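3.2 Plot layout and sowing dates

Pole beans were sown in 38 raised beds at the Brelov site, in two blocks separated by a gravel path. Soil temperature was logged at a depth of four inches, and sowing began once the morning reading had stayed above the threshold for five days.

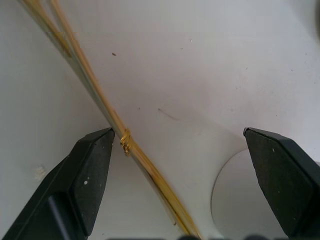

Fidelina Villca, field agronomist

Figure 2. Thin amber-colored rods, bundled with a gold wire tie.

Beds in the north block warmed later — by six days in the first season — and were sown last. Seedlings were thinned to 30 per bed. Of the 1009 plants kept, 39 were lost to late frost, all in the north block. These were left out of the yield totals in Section 4.

Last updated: 2019-06-09

Related items
Frost dates and bean emergence at Grukley
Mulch depth in raised beds: Bayram trials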